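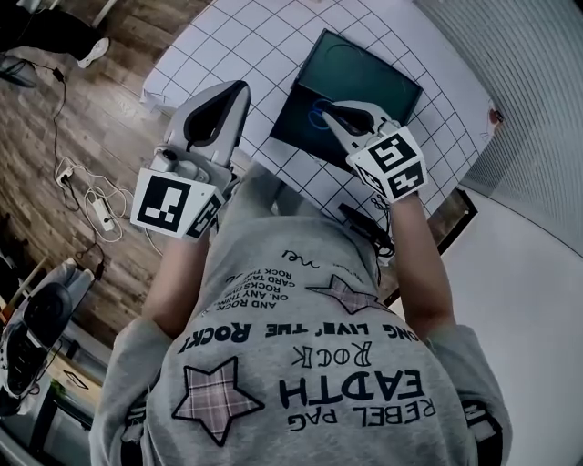

Abb. 6.1 Aufgeklapptes dunkles Etui auf weißem Tuch mit Gitterlinien

Kapitel 6
Wie groß ist ein Markt? Prognosen für Heimtests bei Schlafapnoe

Lernziele
Nach der Bearbeitung dieses Kapitels können Sie
- die Abgrenzung eines Marktes in einem Branchenbericht nachvollziehen und bemängeln,
- zwischen Umsatz, Absatz und Bedarf unterscheiden,
- eine Wachstumsrate auf ihre Ausgangsgröße zurückrechnen,
- begründen, warum eine Liste von »Wachstumstreibern« noch keine Erklärung ist.

6.1 Eine Zahl und was ihr fehlt

Der Branchendienst Rendgate veröffentlicht jedes Jahr eine Kurzfassung seines Berichts über Heimtests zur Erkennung der Schlafapnoe. Der Markt, heißt es dort, habe ein Volumen von 463 Millionen Euro und werde innerhalb von sechs Jahren auf 749 Millionen Euro steigen. Als Gründe werden die alternde Bevölkerung, das zunehmende Übergewicht, ein wachsendes Gesundheitsbewusstsein und »technologische Innovationen« genannt. Die Langfassung ist kostenpflichtig. Die Kurzfassung wird trotzdem zitiert, in Pressemitteilungen, in Businessplänen und gelegentlich in Abschlussarbeiten.

Wer sie liest, erfährt nicht, was gezählt wurde. Ein Heimtest besteht je nach Anbieter aus einem Messgerät, das zurückgeschickt wird, aus Einmalsensoren, aus einer Software zur Auswertung und aus der Leistung der Ärztin oder des Arztes, die den Befund erstellen. Rechnet man nur die Geräte, entsteht ein kleiner Markt. Nimmt man die Befundung hinzu, wird er ein Mehrfaches davon. Beide Rechnungen lassen sich vertreten, vergleichen lassen sie sich nicht.

Auffällig ist auch die Genauigkeit. Eine Angabe auf die Million setzt voraus, dass man die Umsätze der Anbieter kennt. Viele von ihnen sind nicht börsennotiert oder weisen das Geschäft mit Heimtests nicht getrennt aus. Was als Messung auftritt, ist also in weiten Teilen eine Schätzung, und über den Schätzfehler schweigt der Text.

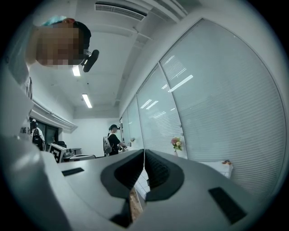 Abb. 6.2 Greifer mit zwei dunkelgrauen Fingern

6.2 Drei Quellen, drei Märkte

Der Gerätehersteller Werine beziffert denselben Markt in seiner Investorenpräsentation auf 924 Millionen Euro, fast das Doppelte des Werts von Rendgate. Eine Fußnote verrät, dass Werine die Masken und Beatmungsgeräte mitzählt, die nach einem positiven Befund verordnet werden. Mit der Diagnostik hat das nur noch mittelbar zu tun. Für ein Unternehmen, das Kapital sucht, ist die weite Abgrenzung allerdings die nützlichere.

Der Wettbewerber Sasari kommt auf etwa 281 Millionen Euro. Er lässt die ärztliche Leistung und alle Länder weg, in denen er selbst keine Zulassung hat. Auch diese Wahl ist nicht frei von Interesse: In einem kleinen Markt sieht der eigene Anteil größer aus.

Man könnte versucht sein, aus den drei Angaben einen Mittelwert zu bilden. Davon ist abzuraten. Ein Durchschnitt aus Größen, die Verschiedenes messen, misst gar nichts mehr. Sinnvoller ist es, die Abgrenzungen nebeneinanderzuschreiben und sich für diejenige zu entscheiden, die zur eigenen Frage passt. Eine Krankenkasse, die ihre Ausgaben planen will, braucht eine andere als ein Zulieferer von Sensoren.

Merksatz: Eine Marktgröße ohne Abgrenzung ist nicht zitierfähig.

6.3 Treiber, die in jede Richtung zeigen

Alterung und Übergewicht erhöhen vermutlich die Zahl der Betroffenen. Daraus folgt noch kein Umsatz. Zwischen einer Erkrankung und einem verkauften Test liegen der Verdacht, die Überweisung, die Erstattung und die Bereitschaft, eine Nacht mit Sensoren am Körper zu verbringen. Jeder dieser Schritte kann der Engpass sein. Ein Bericht, der nur die Erkrankten zählt, beschreibt den Bedarf und nennt ihn Nachfrage.

Beim technischen Fortschritt ist sogar das Vorzeichen unklar. Bessere Sensoren können den Absatz heben und zugleich die Preise drücken. Werden Tests billiger, als sie häufiger werden, schrumpft der Umsatz, obwohl mehr Menschen untersucht werden. In der Kurzfassung von Rendgate kommt dieser Fall nicht vor. Das Gerät »Lu«, das Werine als Beleg für den Innovationsschub anführt, kostet nach Angaben des Herstellers weniger als sein Vorgänger. Ob es den Markt vergrößert, lässt sich daraus nicht ablesen. 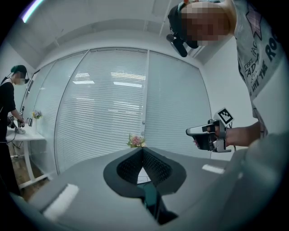
Abb. 6.3 Person im hellgrauen T-Shirt mit Gerät am Kopf, vorn ein grauer Greifer

6.4 Aufbau des Kapitels

Abschnitt 6.5 behandelt die beiden üblichen Schätzverfahren, die Hochrechnung von oben und die Addition von unten, und zeigt, an welchen Stellen Annahmen eingehen. In Abschnitt 6.6 wird die Prognose von Rendgate nachgerechnet, soweit die veröffentlichten Angaben das zulassen. Abschnitt 6.7 fragt, was aus älteren Prognosen geworden ist. Das Material dafür ist dünn, denn die Anbieter solcher Berichte prüfen ihre früheren Vorhersagen selten öffentlich.

Vorausgesetzt werden die Zinseszinsrechnung und die Begriffe aus Kapitel 2.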